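Hudine abre ao público a segunda fase do bairro da Ribeira Alta, com menos mármore e mais arrumação

Promotora apresenta 16 moradias geminadas em Zindetti e uma casa-modelo mobilada como se lá vivesse gente

A Hudine, promotora imobiliária dedicada a habitação unifamiliar, abre em janeiro as portas da casa-modelo da segunda fase do bairro de Zindetti, um conjunto de 16 moradias geminadas com três ou quatro quartos, jardim nas traseiras e lugar de estacionamento onde cabe um automóvel com as portas abertas. Este último pormenor consta do caderno de encargos a pedido expresso dos compradores da primeira fase, que tiveram ocasião de refletir sobre o assunto.

As moradias dividem-se em duas tipologias. A Jelent, de três quartos, tem sala e cozinha em espaço único, uma despensa verdadeira e uma escada sem degraus em leque. A Wróbel, de quatro quartos, acrescenta um escritório no rés do chão com porta. A empresa sublinha a porta. Na primeira fase, o escritório era um «recanto de trabalho em plano aberto», expressão que desapareceu dos folhetos na mesma semana em que os primeiros moradores começaram a fazer reuniões à mesa de jantar.

«Passámos anos a desenhar casas para fotografias, e as fotografias ficaram ótimas», afirma Genowefa Kozłowski, diretora de projeto da Hudine. «Depois as pessoas mudaram-se e perguntaram onde se punha o aspirador. Não tínhamos resposta. Nesta fase o aspirador tem um armário, com tomada lá dentro, e confesso que é a peça de arquitetura de que mais me orgulho.»

Construção

A estrutura é de betão armado no rés do chão e de madeira lamelada no piso superior, com isolamento contínuo pelo exterior e caixilharia de vidro duplo. As paredes entre moradias vizinhas são duplas e independentes, com lã mineral na caixa de ar. A solução encarece a obra e não se vê em fotografia nenhuma, razão pela qual a equipa comercial levou algum tempo a afeiçoar-se a ela. Quem visitar a casa-modelo poderá pedir que se ligue um rádio na moradia do lado e tirar as suas conclusões.

O aquecimento é feito por piso radiante hidráulico, com comando separado por divisão. O termóstato tem dois botões e um mostrador. Existe uma aplicação para telemóvel, destinada a quem gosta de aplicações para telemóvel, mas a casa aquece sem ela. As águas da chuva são recolhidas num depósito enterrado, comum a cada par de moradias, e servem a rega e as descargas sanitárias. O regulamento do depósito partilhado ocupa uma página, o que o departamento jurídico considera curto e os vizinhos, espera-se, suficiente.

Cada lote tem uma área média de 200 metros quadrados. Os jardins são entregues com terra vegetal, uma árvore de fruto à escolha e uma torneira exterior. O relvado fica ao critério do proprietário, depois de a Hudine ter concluído que a relva entregue em agosto não chega a setembro.

Quartos e arrumação

Nos quartos do piso superior, o projeto parte da cama e da distância que sobra à volta dela. Todas as plantas foram verificadas com cama de casal, duas mesas de cabeceira e um roupeiro aberto, exercício que eliminou duas versões anteriores, ambas muito elogiadas em reunião. Os roupeiros são embutidos e vão até ao teto. As tomadas ficam acima das mesas de cabeceira, e os interruptores da luz do teto encontram-se junto à porta e junto à cama, para que ninguém tenha de atravessar o quarto às escuras a negociar com o rodapé.

As cores das paredes podem ser escolhidas até oito semanas antes da entrega, numa paleta que inclui dois azuis, um verde, um ocre e o branco do costume. A Hudine recorda que o branco continua disponível sem custos adicionais e sem comentários da parte dos arquitetos. 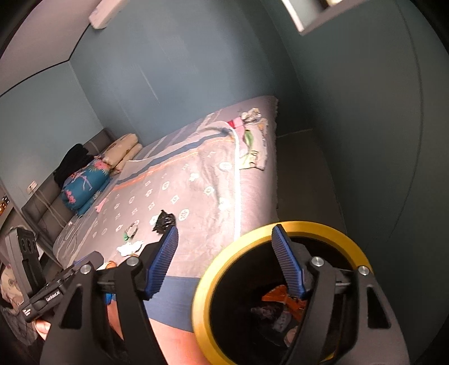 Visitas à casa-modelo

A casa-modelo é uma Wróbel de esquina, mobilada por inteiro, e pode ser visitada por marcação ou, ao domingo, sem marcação nenhuma. Os visitantes são convidados a abrir gavetas, a sentar-se no sofá e a experimentar o duche, este último apenas com a água fechada, por decisão tomada depois da inauguração da primeira fase. Há café. As crianças podem subir e descer a escada as vezes que entenderem: é um ensaio de resistência que poupa trabalho à fiscalização.

Os vendedores dispõem de plantas cotadas em papel, à escala, e de uma fita métrica para emprestar. Quem trouxer as medidas do armário da avó sairá a saber se ele passa na escada. Na tipologia Jelent, e a empresa prefere dizê-lo já, um armário inteiriço não passa; entra pela varanda, com dois homens e alguma fé.

Preços e calendário

Os preços são comunicados por escrito a quem os pedir, sem necessidade de deixar número de telefone, assistir a uma apresentação ou descrever o seu sonho de habitação. O valor indicado inclui cozinha equipada, estacionamento e ligações às redes. Não inclui cortinados, assunto em que a promotora já não intervém.

A construção decorre por quatro blocos sucessivos, e as moradias de cada bloco são entregues ao mesmo tempo, para evitar que os primeiros moradores passem meses com uma betoneira por vizinha. O novo arruamento terá passeio dos dois lados e ligação a pé à paragem do autocarro, a 484 metros da entrada do bairro. A distância foi medida pelo passeio e não em linha reta, já que os moradores, até ver, não voam.

«Perguntam-me muitas vezes qual é o conceito do bairro», acrescenta Genowefa Kozłowski. «São casas. Têm telhado, o telhado não mete água e o carteiro dá com a porta. Tentámos escrever um texto mais comprido sobre isto e foi devolvido pela revisão.»

Sobre a Hudine

A Hudine projeta, constrói e vende moradias em pequenos conjuntos, e assegura a assistência após a entrega com equipa própria. A primeira fase do bairro de Zindetti está inteiramente habitada. Os pedidos de informação, plantas e marcação de visitas são atendidos no escritório de vendas, instalado na garagem da casa-modelo, com entrada pelo portão do lado do jardim.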